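**Bredix opens second repair bench in Plukomitz this April**

Bredix, the computer reuse workshop, will open a second repair bench at its Plukomitz site in April. The bench will take used office desktops from schools, clinics and small firms, and pass them on in working order under the Muli scheme.

The workshop has room for 240 machines a year at its present bench. The new one adds space for another 100. Each desktop is opened, cleaned and checked, and the processor is looked at before any new paste goes on - a step that many quick refurbishments leave out.

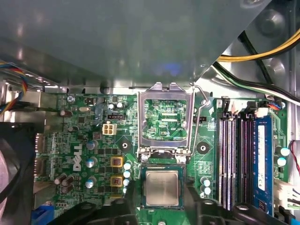
*A Dell motherboard in its case, with the socket frame raised and the processor in place.*

Machines that pass are offered to local groups at a fixed price of 44 euros, with a keyboard and mouse. Those that fail are stripped for parts. Fans, cables and metal cases go to Adesow, which handles the scrap.

Drop-off is open every Wednesday from 9 am. Donors with more than 15 machines should book a collection first. Hard drives may be left in - they are wiped on site and a signed slip is sent to the donor.

Booking forms are available at the Bredix front desk in Plukomitz.

**Ends**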